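Do you really need the groove?

I've been reading about cutting board care for most of August, which says something about my summer, and I've come away trusting very little of it. Every site has the same advice in a slightly different order, and most of them end with a link to a bottle of something.

Take oil. The Votosano blog wants you to oil a wood board six times before the first use, then wait 72 hours. Clarkus, who sell boards, say twice is plenty. Clarkus don't sell oil. I'm not saying those two facts are connected, but I noticed.

Then there's the juice groove, the shallow channel that follows the rim. People talk about it as if it were a safety feature. I have carved a fair number of chickens, and in my experience the groove catches the first spoonful and then the rest goes wherever it was going anyway. What it does do is collect crumbs and bits of parsley, and you get them out with a fingernail.

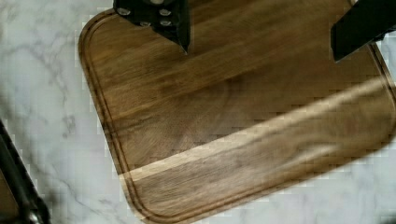
So is a board with a groove worth paying extra for?

Only if you carve meat most weeks. For bread, onions and the usual weeknight stuff, a flat board is easier to wipe down and gives you a bit more room to cut.

My friend Igor Krawczyk disagrees with all of this. He swears by his old Olszewski board, grooved, heavy as a door, and he says I carve too fast. Maybe. I've watched him carve and there was gravy on his sleeve.

The other thing I don't buy is the rule about keeping the board out all the time so it can "breathe." Wood does need to dry after a wash, and I stand mine on its edge for that. Once it's dry it can live wherever you like. The real reason boards stay on the counter is that they're big and no cabinet wants them. A large one takes over the middle, and everything else ends up pushed to the sides: toaster and toaster oven along the back wall, canisters and the utensil crock over on the right. I don't mind that as a layout, as it happens. I'd just like people to stop calling it wood care. 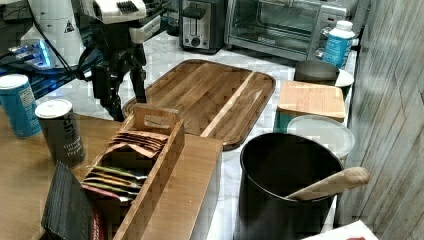

What I do now

Dish soap, hot water, a quick scrub on both sides, then dry with a towel. Oil when the wood starts to look pale, which for me means four times a year. I tried the Nakix board cream as well and couldn't tell it from the cheap mineral oil, except by the smell, and I didn't like the smell.

If your board has a groove, run an old toothbrush around it before you rinse.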